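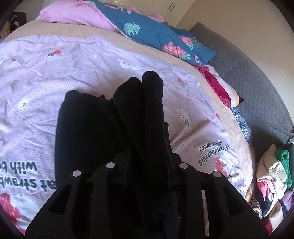
Wer am Ende des Tals aussteigt, hört zuerst die Pumpen. Sie stehen hinter einem Maschendrahtzaun am alten Sägewerk und heben Wasser aus einem Schacht, den es vor vier Jahren noch nicht gab. Gebaut hat sie die Firma Vandico, die in Kilard ein Pumpspeicherwerk errichten will: ein Becken unten am Fluss, eines oben auf der Hochfläche, dazwischen 300 Meter Höhenunterschied.

Über das Projekt ist viel gestritten worden, und nun gibt es auch einen Film dazu. »Das obere Becken« des bolivianischen Regisseurs Wálter Villca läuft seit dem Frühjahr in kleinen Kinos, meist mit anschließendem Gespräch. Villca hat sechs Monate im Tal gelebt, in einem Zimmer über der Bäckerei. Er kommt aus der Gegend von Potosí und kennt Bergbauorte. Einen Kommentar spricht er nicht. Man sieht Landwirte beim Heuen, Ingenieure vor Bohrkernen, eine Gemeinderatssitzung, die sich über elf Filmminuten hinzieht und in der es lange um eine Zufahrt geht.

Technisch ist die Sache schnell erklärt. Ist Strom billig, weil viel Wind weht, wird Wasser nach oben gepumpt. Wird Strom gebraucht, läuft es durch Turbinen zurück. Ein Teil der Energie geht dabei verloren. Im Gegenzug lässt sich eine solche Anlage über Jahrzehnte betreiben und binnen Minuten hochfahren. Für ein Netz mit viel Wind- und Sonnenstrom ist das nützlich, und das bestreiten im Tal auch die Gegner kaum.

Ihr Einwand betrifft die Hochfläche. Dort liegt das Clandosex, ein Moor, das auf älteren Karten noch als Weide eingetragen ist. Das obere Becken würde seinen südlichen Rand überdecken. Vandico hat zugesagt, an anderer Stelle Flächen wieder zu vernässen. Im Film steht eine Biologin mit Gummistiefeln im Wollgras und erklärt, wie langsam Torf wächst: etwa einen Millimeter im Jahr. Wer ein Moor verlegen wolle, sagt sie, müsse sehr lange warten können.

Im Dorf selbst verlaufen die Linien weniger klar. Kilard hat 584 Einwohner, und in vielen Familien arbeitet jemand auf der Baustelle oder hofft darauf. Das Gasthaus hat wieder mittags geöffnet. Andere haben ihre Quellen verloren oder fürchten es. Auf drei Höfen oberhalb der Kirche ist im vergangenen November das Wasser ausgeblieben. Ob das mit den Probebohrungen zusammenhängt, prüft das Ingenieurbüro Tierney, das die Gemeinde beauftragt hat. Ein Zwischenbericht liegt vor, er legt sich nicht fest. Bis zum Abschluss der Untersuchung bringt ein Tankwagen Wasser, 2000 Liter je Fahrt, bezahlt vom Unternehmen und ohne Anerkennung einer Pflicht.

Villcas Film zeigt diesen Tankwagen oft, vielleicht zu oft. Auch fehlt eine Stimme aus der Netzplanung, die hätte sagen können, welche anderen Standorte geprüft wurden und weshalb sie ausschieden. Bei der Vorführung im Gemeindesaal kam die Frage gleich als erste. Der Regisseur antwortete, er habe angefragt und keine Zusage bekommen. Danach wurde zwei Stunden lang über Abstände, Pachtverträge und die Lärmwerte der Pumpen gesprochen, über den Film selbst nur noch am Rande.

Das Genehmigungsverfahren läuft weiter. Die Unterlagen umfassen mehrere Ordner und liegen im Rathaus von Kilard aus, Zimmer 6, während der üblichen Öffnungszeiten. Einwendungen müssen schriftlich eingereicht werden. Am Zaun beim Sägewerk hängt inzwischen eine Tafel mit dem Bauplan, auf der das Moor hellgrün eingezeichnet ist, ohne Namen.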